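Forum: Student Builds > Manipulation and Learning

Posted in November by rarkano_yh | 158 views | 2 shares

This site uses cookies to remember your login and reading position. Accept / Manage

Steamer task for our club project, need advice on collecting

Hello everyone. I am Yoon-hee Wang, second year, and this term I lead the manipulation group in our robotics club. Please excuse my English, I write slowly but I check it.

Our project is called Renusari. The task is to take steamed buns out of a pot and put them on a plate, with one arm and a two-finger gripper. The policy must learn from demonstrations only. Our goal is 200 good episodes before the club showcase. We use two buns in the pot and we change their places between episodes.

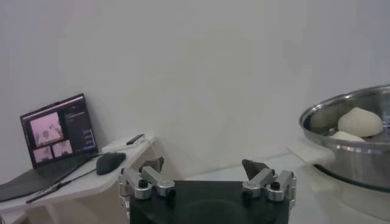 My problem is the approach. When the gripper comes in from the side, the rim of the pot is in the way and the operator must go high first and then down. Half of our operators do this in one smooth curve and the other half make a stop above the pot. I am afraid the policy will learn something between the two and hit the rim. Should I throw away one style, or keep both?

Second question: the steel is very shiny. Does anybody have experience with reflections in the wrist view?

— Yoon-hee

Reply from desmet_fan
Keep one style. We mixed two styles last year for a cup stacking task and the arm was hesitating above the cups like it forgot why it came. Write one page of rules for the operators and make everybody read it before they touch the controls.

Reply from Lolex
I don't agree with desmet_fan. If you throw away half, you have a small data set and it is also very narrow. Real variation is good for recovery. I would keep both, but record the operator in the notes of each episode, so you can split them later and compare.

Reply from desmet_fan
Variation in the position of the bun is good. Variation in the habit of the operator is a different thing. With 200 episodes you cannot afford both, in my opinion.

Reply from quiet_torque
About the shiny pot: try to move your lamps before you change anything in software. We put a sheet of baking paper in front of the lamp and the bright spots became much softer. It cost us nothing. Check also the exposure on your cameras. If the picture is too pale on the monitor, a white bun on a white background will be hard for the model, and hard for your operators too.

Reply from rarkano_yh
Thank you, this is very useful. The exposure is a fair point, our previews are too pale and I had stopped noticing it. I will fix it before Friday.

For the styles, I think I will follow desmet_fan for the main set, and keep the episodes with the stop in a separate folder. Lolex, I hope this is a compromise you can accept. If there is time I will train on both and post the results.

Reply from Lolex
Acceptable :) But please do the comparison, people always promise it and then the thread dies. What closing force do you use? Dough is easy to mark.

Reply from rarkano_yh
The lowest setting which still holds the bun when we lift. I don't have the value in my head, I will look at it in the lab and write it in this thread tomorrow.

2 people are following this thread. Log in to reply.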